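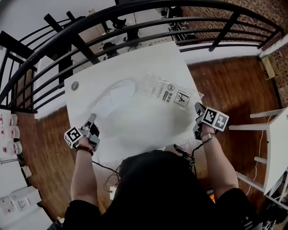
How do you flatten and store clear plastic packaging bags for reuse?

Posted in Home Organizing, October 2019

I sell small household things online and a lot of my stock comes in clear plastic bags, the big kind with a warning printed on one corner. They are good bags and I hate throwing them out. I have roughly 30 of them stuffed in a drawer and every time I pull one out, three more come with it. When I try to fold them they puff up with air and slide off the table. Is there a way to get them flat and keep them flat? I'd like to reuse them for bedding and for mailing returns.

Markik

Lay the bag on a hard table with the open end facing away from you. Start at the closed end and push the air out toward the opening with your forearm or the side of your hand. Go slowly. If you start in the middle you just move the bubble around.

Once it is flat, fold the long sides in so you have a strip, then roll from the closed end. Rolling works better than folding -- the last bit of air has somewhere to go. A rubber band holds it. I keep 12 rolls in a shoebox, standing up, with the size written on a bit of masking tape.

Check for anything left inside before you roll. I have rolled up cords and spare screws more than once.

Keep the ones with the suffocation warning away from kids and pets, and don't cover up the warning if you mail something in them.

Stadico

just recycle them. the store by me in Hollport has a bin out front for plastic film, you have to take the paper labels off first. you won't use 30 bags

Uchida_home

The rolling method above is fine for thin bags. Thicker ones spring open, so I stack those flat under a cutting board overnight and then slide them into a file folder. The crinkled edges never go completely smooth but it doesn't matter for storage.

For bedding, leave the end open a little. I sealed a blanket up tight in August and it smelled stale when I took it out.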